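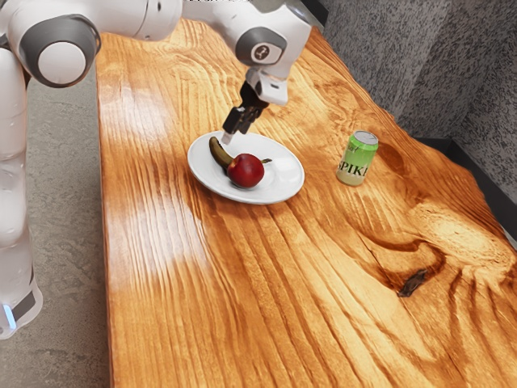
The case for slower teaching

Institutions that train people have long argued over how much of a trade can be written down and how much must be shown. The same argument has now reached those of us who train machines. At the Dirholm training center, where I have overseen instruction for several years, new operators spend most of their first month showing a robot arm how to do small household jobs: lifting fruit from a plate, moving a can, setting an item down where it belongs. They do this either by guiding the arm by hand or by driving it from a remote station, and in simulation as well as on the floor. It is my view that we do this work too fast, and that we measure the wrong part of it.

The usual measure is the number of demonstrations completed in a session. It is easy to collect and easy to report. An operator who records 144 demonstrations in a day appears to have done more than one who records 45, and in a narrow sense that is so. But a demonstration is a lesson, and a lesson given carelessly is still learned. If the operator swings in from the same side every time, the robot learns that side. If the operator hesitates over the plate while reading a message, the hesitation goes into the record with everything else.

Consider a banana lying on a plate with an apple resting partly over it. A person reaching for the banana decides, without noticing the decision, whether to take it by the free end, whether the apple will roll, and how low the fingers may go before they touch the plate. An operator at the controls must make each of those choices on purpose. With two parallel fingers there is no palm to steady the apple and no thumb to feel for the rim. The moment just before the grasp, when the fingers hang above the fruit and nothing has been touched, is where most of the teaching is done. It is also the moment that a hurried operator passes through most quickly.

Hậu Lã, who supervised our remote stations until last July, asked every trainee to stop at that point and state the intended grasp aloud before closing the fingers. Several of us objected. The pause lengthened the recordings and had to be trimmed afterward, and the trimming took staff time we had not budgeted. I was among those who objected, and I have since changed my mind. Trainees who had learned to name the grasp went on making clear approaches after the spoken step was dropped. Those who had skipped it tended to close the fingers early and then correct, and the corrections were copied faithfully by every model we trained on them.

There is a serious argument on the other side. Colleagues at Clulunham hold that variety matters more than polish, and that a large body of uneven demonstrations will teach a robot to recover from its own mistakes. They are right that recovery has to be taught. A record made up only of perfect approaches leaves the machine helpless when the apple shifts. My answer is that recovery should be demonstrated deliberately, and labeled as such, so that it can be weighed apart from ordinary sloppiness. A driving instructor who wishes to teach a skid does not wait for a student to have one on the highway.

Simulation makes the problem sharper. A simulated table can be reset in an instant, and a spoiled attempt costs nothing – or seems to. Because the fruit cannot bruise, operators take less care with it. We have seen habits formed on a rendered plate carried over to a real one, where a hard downward push has consequences for the plate and for the arm. I would not give up simulation, which lets a beginner practice safely at nine in the evening if that is when a station is free. I would ask that it be supervised to the same standard as the physical cells.

What I propose is modest. Session targets should be lowered for the first 26 sessions of any operator's training. A reviewer should watch a sample from each session in full, at normal speed, with the operator present. Failed attempts should be kept, with a short written note on what went wrong, and operators should be paid for the time spent writing it. The last point will meet resistance in the budget office, as it did when we first raised it.

Operators are teachers, and the terms of their employment should say so. At present most are engaged as data staff and judged by volume – a description that invites exactly the conduct we later complain of.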